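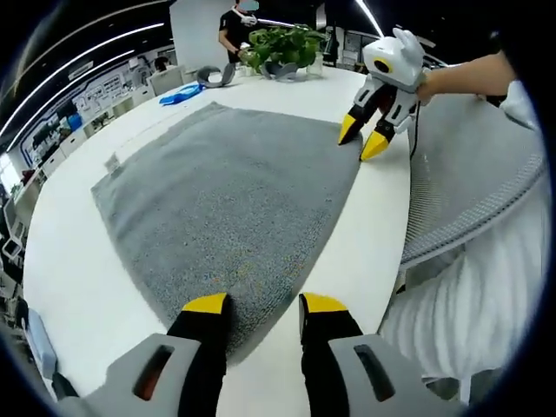 Sarero Arrival Kit, Family Size

Item no. 837
Price: on request, depends on quantity
Minimum order: 2 kits
Availability: in stock at our warehouse in Skodstead

The Sarero Arrival Kit is made for organizations that receive refugees and asylum seekers in their first days in a new country. It contains the basic things a family needs for washing and sleeping, packed in one bag with two handles. One adult can carry it.

In the kit:
Bath towels, four pieces
Fleece blankets, four pieces
Soap, toothbrushes and toothpaste
Comb and nail clipper
Washing powder for clothes, small bag
Information card with pictures, without text

The information card was developed together with the reception center in Stidow. Many families there could not read the old leaflet, which we had in six languages only. The card shows how to use the contents and where the sizes are marked.

Soap and toothpaste contain no animal fat and no alcohol. Please tell us before the order if you need the kit without perfume, this takes a little longer.

Ordering and delivery
Kits are delivered on pallets. For orders over 100 kits we can divide the delivery between several addresses. We keep a reserve of 2,000 kits for urgent requests from towns and aid groups, and these leave the warehouse before normal orders. Delivery to Eren goes by ferry and is not possible in bad weather.

Storage
Keep the bags dry and not directly on the floor. The toothpaste has a date on the tube, and we can send new tubes separately.

Changes
Kits packed after September have a stronger zipper. The old bag is still sold until the stock is finished, at the same price.

Related products: Arrival Kit Single, Baby Supplement, School Bag Set

Page updated 8 January 2018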